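Civil Registry Help Desk, Cliltamville
Ticket 359: Partnership recognition letters printing "spouse" and "partner" on the same page
Opened by: Marcus Mbeki, front counter
Handled by: Lucinda Marchetti, records support
Status: Open, waiting on legal wording

Marcus wrote:

Hello Lucinda, and thank you again for your patience with me on the last one! I have a stack of letters for couples whose civil partnerships were registered abroad, and since the court order took effect we've been giving them the new recognition letter. The trouble is that the first paragraph says "partner" and the paragraph on inheritance says "spouse," and a very nice couple from Nanar pointed it out to me at the counter yesterday. They were gracious about it, but their lawyer may not be. Would you take a look when you get a moment? I'm holding the rest of the letters in my drawer until I hear from you.

Lucinda replied, Sep 13, 2026:

Hi Marcus, bless you for holding them. You did just the right thing, and please tell the couple from Nanar that I'm grateful to them too. I've been through the letter template this morning with a pot of tea, and I think I can see what has happened, though it took me a while to get there. I'm writing it all down so that whoever covers for me in October can follow along.

What I checked first

The template pulls its wording from two places. The opening comes from the relationship field on the couple's record, and that part is fine. The inheritance paragraph comes from the old marriage text, which was written years before the order and never had a version for partners. I printed a letter for a marriage record and it read perfectly well from top to bottom. Then I printed one for a partnership and got the same mixture you did.

I also tried it on the Azimi branch office's copy of the template, in case ours had been edited by mistake at some point. Same result there, so it isn't anything you or your counter did. 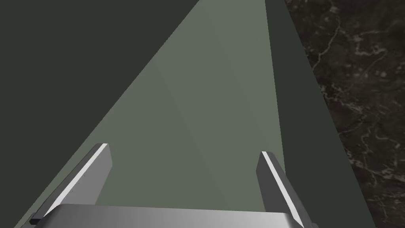
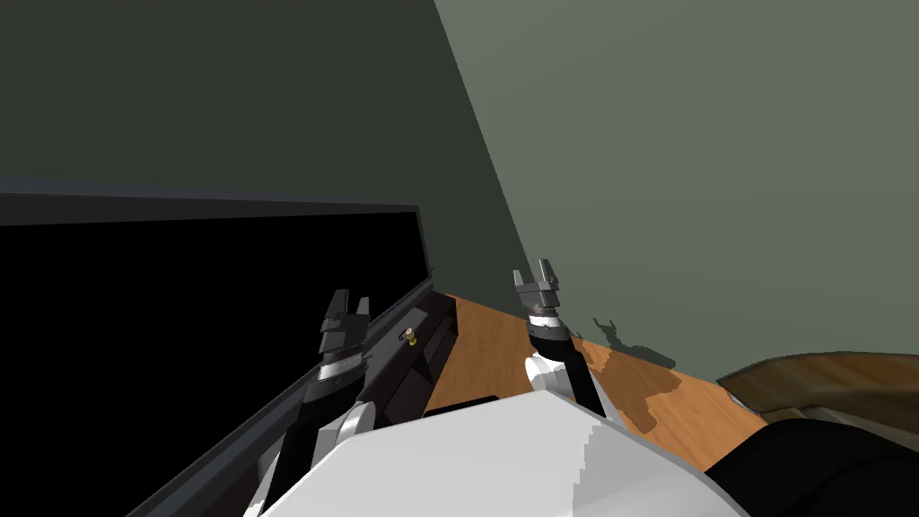
What I changed

1. Turned off automatic printing for partnership letters, so none go out by accident. You'll see a gray button where the print button used to be.
2. Made a second inheritance paragraph that uses "partner" all the way through, including the sentence on next of kin, which I nearly missed.
3. Saved it as a draft under the name Himemau, after the test family we use. Please don't send anything with that name on it!
4. Asked legal to confirm that "partner" carries the same rights in that paragraph as "spouse" does. The order says equivalent status, but I'd like them to tell me which word they want on paper.

What is still wrong

The Himemau draft prints nicely on one page for most records, but if both people have long addresses it spills onto a second sheet and leaves the registrar's signature all alone at the top. I've shortened the address block and it helped a little. I'll keep at it.

There is also the matter of the letters already mailed. The log shows about 200 since the order, and I don't yet know how many carried the mixed wording. My own feeling is that we should send every one of those couples a fresh letter with a short apology, but that's for the registrar to decide and I've passed it up.

Marcus wrote:

You are a treasure. Two quick things. If someone needs proof before legal answers, say for a hospital form, can I give them the certified extract? And should I take the fee?

Lucinda replied:

Yes to the extract, it only shows the names, the date and the registration, and it has none of the troublesome wording. No fee, please. Mark it "waived, ticket 359" and I'll square it with accounts. I'll write again as soon as legal gets back to me.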